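Lovthorpe Forums > Machines and Cells > Setup and Maintenance
Thread: Two-finger gripper losing position after finger swap

pallet_jack
Posted 6:40 am
We run a mobile arm with a two-finger gripper for shelf picking and appliance doors. Same program, same fingers on both jobs. I changed the finger links at the end of June and ever since, the close position drifts. After a fresh home it is fine. After 30 cycles or so the left side is closing late and boxes get nudged before they are gripped. Homing again fixes it for a while.

Things I have done: cleaned the guides, checked the cable, reloaded the old parameter file. Air is not involved, it is all electric. The shelf pick is where it bothers me most because the fingers come in so close to the bottom tier.

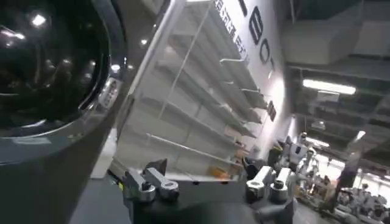
How often should the gripper be homed during a shift?
Once at power-up and once after any finger change is enough if the mechanics are sound.

I copied that from our own setup sheet, so going by the sheet I should not have to home it every hour. Right now I do.

lowther_bay2
Posted 7:05 am
Before anything else, did you put new bolts in when you swapped the links? The ones at the pivots are supposed to be replaced. They come with thread compound on them and it only works one time. If you reused them they will back off a little with every open and close, and you get exactly the drift you describe.

pallet_jack
Posted 7:12 am
Reused them. They looked fine. I put a drop of medium threadlocker on each one.

lowther_bay2
Posted 7:20 am
Did you degrease first? Threadlocker on top of grease does very little.

pallet_jack
Posted 7:22 am
Wiped them with a rag. No solvent.

grease_nipple
Posted 8:31 am
I don't agree that it's the bolts. If a pivot bolt was backing off, homing would not bring it back. The slop would still be there right after the home. He says it is fine after a home and then goes bad, and to me that sounds like lost counts. Encoder coupling, or the set screw on the motor shaft. The shaft slips a bit under load, the controller doesn't know, you home it and the number is right again.

We had a Rondau unit do this. Took two weeks to find because everyone kept tightening the fingers.

lowther_bay2
Posted 8:44 am
Fair point on the homing. But he said it started with the finger swap, and you don't touch the coupling to swap fingers.

grease_nipple
Posted 8:52 am
You do if you force the fingers apart by hand with the brake on to get at the bolts. Plenty of people do that.

pallet_jack
Posted 9:15 am
I may have done that. The right side would not open far enough to get the hex key in square, so I leaned on it.

Sieglinde Ehlers
Posted 10:02 am
Both of these can be checked in one sitting. I look after three of these at our site and this is the order I use.

1. Power off, lock out, let the drive discharge. Our drives need 2 minutes. Check what yours says.
2. Take hold of one finger tip and rock it front to back. Any click at the pivot means the bolt or the bushing. Do the same on the other side and compare.
3. Take off the rear cover. Put a paint mark across the motor shaft and the coupling hub.
4. Close up, power on, home, run 30 cycles with a part in the grip. An empty grip doesn't load the shaft and will tell you nothing.
5. Power off, lock out again, and look at the mark. If the line is broken, the coupling slipped.

Go through step 2 even if you are sure it's the coupling. I have had both faults on one gripper.

When you test on the appliance job, jog in slowly and stop well before contact. With the right finger in front of the door ring you have very little room, and a chrome ring dents easily. I do my position check right there, because the ring gives you a fixed edge to judge the finger against.
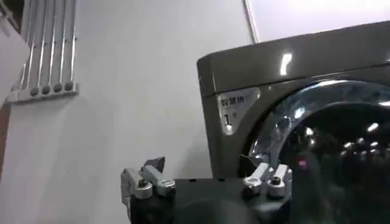
Sieglinde Ehlers

One more thing about the bolts. Torque on ours is 9 newton meters and we write it on the inside of the cover with a paint pen. Use the number in your own manual, as the short links take less. Clean the threads with solvent, let them dry, then one drop of threadlocker and leave it overnight.

disiser_fan
Posted 11:18 am
Would it be easier to just put a home command in the program every 25 picks? Ours has run like that since last year. The Disiser controller does it in a couple of seconds.

grease_nipple
Posted 11:26 am
It would hide it. Then one day the coupling lets go completely with a part in the air.

disiser_fan
Posted 11:30 am
Hasn't yet.

lowther_bay2
Posted 11:41 am
I'd do it as a stopgap until the parts come in and not a day longer. Also put a limit on the close current so it can't push so hard when it's off.

pallet_jack
Posted 3:48 pm
Did the checks over lunch. Left pivot clicks, right one doesn't. Paint mark is broken, maybe the width of a pencil line. So it is both.

The set screw on the coupling turned a quarter turn before it got tight. I have new pivot bolts on order and will do the left and right together. What is the service interval on these, if I'm going to have it open anyway?

Sieglinde Ehlers
Posted 4:10 pm
We open ours every 3,000 cycles. That is more often than the manual asks for, but our fingers are in and out of tight spots all day. Bushings get looked at each time and changed if there is any click. Put a fresh paint mark on the coupling when you close it up, so next time you only need to take the cover off and look.

grease_nipple
Posted 4:22 pm
3,000 seems early to me. Every time you open it up you are disturbing something. I'd leave it alone until the mark moves.

Sieglinde Ehlers
Posted 4:35 pm
You have to take the cover off to see the mark.

grease_nipple
Posted 4:37 pm
Cover off is fine. I meant the pivots.

pallet_jack
Posted 4:50 pm
I'll go with cover off at 3,000 and leave the pivots unless they click. Will post again when the bolts are in.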